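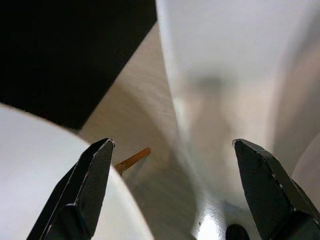

Curved, pale surfaces at close range.

The Case for Keeping the Town Archive Open on Paper

15/11/2001

The Birbridge Records Office has proposed to close its public reading room and to offer its holdings by written request only. The proposal is set out in a short paper by the deputy registrar, Raed Fakhoury, and it deserves a serious answer. Storage is expensive, the building on Tarawneh Street needs a new roof, and the reading room received 203 visits last year. On those grounds the office concludes that the room can no longer be justified.

We disagree with that conclusion, although we accept the figures.

A request service works well for a person who already knows what to ask for. A family seeking a single deed will be well served by it. Much of the work done in the reading room is of another kind. A resident comes in to check the date of a boundary wall and finds, in the same box, the letters that explain why the wall was moved. No request form would have produced those letters, as they appear under a different heading in the index, and in many cases do not appear in the index at all. The office's own paper admits that 600 boxes remain unlisted.

Hiba Darwish, who taught local history at Istidcombe for many years, made this point to the council in June. She asked how a member of the public could request an item that the office itself has not recorded. The reply was that listing would proceed as funds allowed. No funds have been set aside.

The council should also consider what a visit represents. Several of the 203 were school classes, each entered as a single visit. The parish survey, which the council now cites in its own planning decisions, was compiled almost entirely at those tables.

A reasonable settlement is available. The room could open 2 days a week, with the unlisted boxes given first claim on staff time during the remaining days. Once the listing is finished, the question of closure may fairly be raised again. Until then, a decision to close the room would place a large part of the public record out of the public's reach, and the council has not yet said that it intends to do so.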